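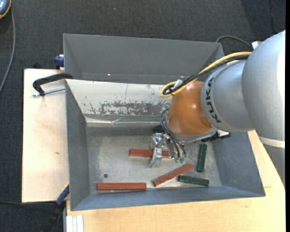

The KUKA arm over the metal bin, with red and green sticks on the bin floor.

Visit report: Omum manipulation lab, Drirkstead, Mar 23, 2018

The second stop was the grasping cell, presented by Purificación Peñalver. Her group studies how an arm can learn to pick parts from a bin without a geometric model of each part. The test parts are plain rectangular wooden sticks. The gripper is a parallel type, and the bin is clamped down so that its position relative to the arm stays fixed between runs.

The method scores candidate grasps from a camera view and executes the one with the highest score. Each attempt is labeled a success or a failure by the gripper opening after lift. The first model was trained on 1000 attempts and reached a success rate of 67 percent on layouts it had not seen before.

Most failures occur near the sloped walls, where a finger touches metal before it closes on the stick. Peñalver's current fix is to penalize grasps within 4 cm of a wall. This lowers the collision count but leaves some sticks in the bin at the end of a run. A short push toward the center is being tested as an alternative.

We asked about mixed part sizes. No data yet; trials are planned for May. The Cheetham group has requested the attempt logs and will receive them after the labels have been checked.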